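Subject: Re: [soapmakers] Rolling soap balls from scraps, and where to set them down
From: Yolandi Mthembu
Date: 2024-06-29

Hi all, and a special hi to Charmaine, whose question has had me thinking about soap scraps all week!

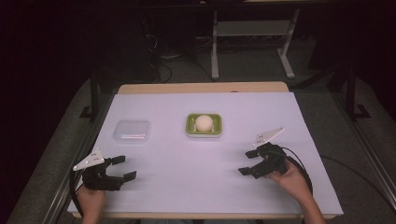
WHAT CHARMAINE ASKED

> I have a bag of trimmings from my last few loaves and I want to roll
> them into balls for the fall table at Welberg. Two things I can't work
> out. First, how do you keep a ball from going flat on the bottom while
> it cures? Second, what do you sell it with? A ball won't stay put on
> the side of a sink, and my customers are going to ask. Marwa says to
> skip the dish and just sell them in bags.
> - Charmaine Mofokeng

ON THE FLAT BOTTOMS

I had this with every batch my first year. Rolling them isn't the trouble, it's walking away afterward. Fresh scraps are soft, and if you leave a ball sitting on one spot it settles into a little foot (mine looked like dumplings). So now I give them a quarter turn morning and night for the first 3 days, then once a day until I forget, and by then they're usually firm enough that it doesn't matter.

Grate the scraps fine, too. I used to tear them up with my fingers and got cracks all over. With a fine grate and a spritz of water you can press it together like a snowball, and the second rolling, after an hour's rest, is the one that gets it smooth. Plain uncolored scraps give you a nice cream ball. If you mix all your colors you get gray. Ask me how I know.

Yuzuki Honda lines her trays with an old flannel sheet and swears by it. I tried that and picked lint off soap for an evening, so I'm back to a smooth cotton sheet. Your mileage may vary.

ON THE DISH

Sorry, Marwa, I'm on the side of the dish! A rectangular one with a raised rim does fine. The ball can roll a little but the rim stops it, and I like the look of a round thing in a box shape. I'm fond of lime green with a cream soap - it wakes the whole thing up. Pale dishes make a pale soap disappear, at least on my table.

What I'd look for is something that lets the water get away from the soap. Failing that, tell people to tip the dish out now and then. A ball sitting in a puddle turns to mush underneath and you're back to the dumpling.

For carrying them home or to the gym, a small clear plastic box with a lid is plenty. Square ones stack better in a tote. Just make sure folks know to let the soap dry before they shut it in there.

ON PRICE

I don't have a good answer. Fatima Mnguni sells hers by weight and I sell mine by the each, and we've both been told we're doing it wrong. I'd put the ball and dish together at one price and keep a bowl of loose balls next to it for people who already own a dish.

If anybody has extra scraps they don't want, I'll take them, any scent except patchouli. I still have 2 bars of that from November and the closet smells like it.

Yolandi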